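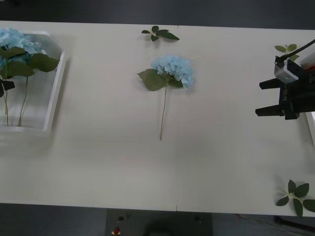 Hortênsias artificiais em azul-claro e folhas soltas sobre a mesa branca.

Mudei de casa em junho e só agora consigo escrever sobre o assunto sem ficar irritado. O apartamento novo tem uma sala comprida, virada para sul, e um corredor onde não entra luz nenhuma. No antigo eu tinha vasos em todas as janelas. Aqui tenho duas janelas boas, e uma delas está ocupada pela secretária.

Passei os primeiros meses a tentar salvar tudo. Levei as plantas no carro, em quatro viagens, e perdi mais de metade até ao fim do verão. A avenca foi a primeira. As hortênsias da varanda, que a minha mãe me tinha dado em estaca, aguentaram até agosto. A varanda nova apanha vento e sol a partir do meio-dia, e eu passava os dias fora. Regava à noite e de manhã já a terra estava dura.

Escrevi na altura ao Venkatesh Rao, com quem trabalhei na Foline e que sempre percebeu mais de plantas do que eu. Respondeu que deixasse de comprar hortênsias para aquela varanda e que escolhesse coisas que gostassem de passar sede. Segui o conselho pela metade. Comprei alecrim, uma lavanda e dois sedums, e continuam vivos. Mas faltava-me volume dentro de casa, sobretudo no corredor e no móvel da entrada, e para isso nenhum sedum serve.

Foi assim que acabei a comprar flores de tecido. Durante anos achei-as uma coisa triste, de sala de espera. Na casa da minha avó havia um arranjo em cima da televisão que ganhava pó desde antes de eu nascer, e foi essa a imagem que me ficou. As de hoje são diferentes, pelo menos as que custam um pouco mais. 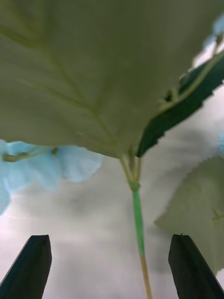

O que aprendi a procurar foi a folha. A flor quase toda a gente faz bem, sobretudo a hortênsia, que é um monte de pétalas pequenas e perdoa muita coisa. A folha é que denuncia. Se for brilhante, toda do mesmo verde e com as nervuras só de um lado, nota-se à distância. Se tiver variação de cor e a margem bem recortada, passa.

Comprei as primeiras na Pakus, que tem loja física e deixa mexer. Depois encomendei mais algumas à Cunuda pela internet e a experiência foi pior. Chegaram amassadas, com as flores achatadas contra o cartão, e duas vinham num azul que não era o da fotografia do site. Troquei-as sem custos, mas esperei bastante. Paguei pelo conjunto todo 258 reais, incluindo a segunda entrega, e gastei menos do que tinha gasto em plantas naquele ano.

Para recuperar as amassadas usei vapor. Pus a chaleira a ferver, segurei a flor de cabeça para baixo a uma boa distância e fui abrindo as pétalas com os dedos. Funciona com tecido. Com plástico não experimentei e não recomendo. Os caules têm arame por dentro, e convém dobrá-los antes de pôr no vaso, porque saem da caixa todos direitos e nenhuma hortênsia cresce assim.

Quanto ao vaso, o erro que cometi foi usar um transparente. Vê-se o corte do caule e acaba-se a ilusão. Passei para uma jarra de barro Brinkmann que já tinha na cozinha, com a boca estreita, e ficou resolvido. Pus areia no fundo para não tombar. Quatro hastes chegam para a jarra — com mais do que isso parece uma coroa.

A limpeza é o ponto fraco. No corredor junta-se pó depressa, e de quinze em quinze dias passo um pincel largo e seco, dos de pintar rodapés. Tentei o secador no ar frio e só mudei o pó de sítio. O Kamlesh Singhal, meu vizinho de baixo, lava as dele na banheira com água morna e um pouco de detergente e pendura-as a secar. Eu ainda não tive coragem, com medo de que a tinta saia.

Também há a questão do sol. As que ficam junto à janela da sala já me parecem um tom mais claras do que as do corredor. Pode ser impressão minha. De vez em quando troco umas pelas outras, para irem desbotando por igual.

Não deixei as plantas verdadeiras. O alecrim vai precisar de um vaso maior antes da primavera, e guardei um saco de terra debaixo do lava-loiça para isso. Quero também tentar uma aspidistra no canto da sala, que dizem que vive com pouca luz. Se morrer, fica lá a lavanda da varanda a fazer companhia aos sedums, e no canto ponho um candeeiro.

A minha mãe veio cá no Natal e cheirou as hortênsias da entrada. Ofereceu-me outra estaca das dela, e está num copo de água na janela da cozinha, com duas folhas, por enquanto sem raiz.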